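ok so it's laundry night and I have opinions, thread incoming

I put off folding for most of April. At some point the clean pile on the chair got taller than the chair and I started getting dressed straight out of it like a raccoon

my friend Yesenia came over, looked at the pile, and said "is that all CLEAN?" in a voice I will be hearing for years

so the new rule is that everything gets folded the same night it comes out of the dryer. Everything! Even the weird stuff! (fitted sheets get a pass, I ball those up and shove them in the back of the closet like my mother before me)

first thing I learned: start with the big flat things. Towels, pillowcases, whatever has four corners. You get a stack going fast and it feels like you're winning, and then you have some momentum for the shirts

second thing: find an edge before you do anything else. I used to grab a piece from the middle and kind of shake it at the universe. Now I get one edge, follow it along to a corner, and work from there

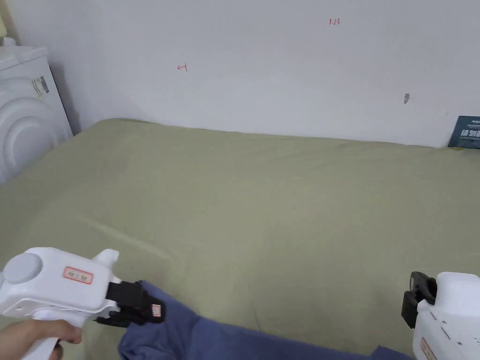

blue stuff is the worst for this btw. Half of what I own is some kind of navy or faded denim color, and when it's all crumpled together I can't tell a sleeve from a hem until I've pulled it halfway out

also smoothing. I was a smoothing skeptic. But if you flatten the lumps with your palm before the first fold, the whole thing lies so much better, and it takes maybe two seconds

Corinne folds her shirts in thirds and stands them up in the drawer like little files. I tried it and they all fell over by the next morning, so mine are going in a regular stack and she can judge me

socks: I don't match socks. I buy one kind of sock. Highly recommend this lifestyle

Nadja asked if I use one of those plastic folding boards and no, I had one, it lived under the bed for a year and then I gave it to my neighbor, who I'm pretty sure also keeps it under the bed

current status is towels done, pillowcases done, shirts mostly done, and one sweater that I've folded four different ways and hate all of them

if anyone has a good way to fold a hoodie so the hood doesn't make a big hump in the middle of the stack please tell me, I have five of them and the drawer will not close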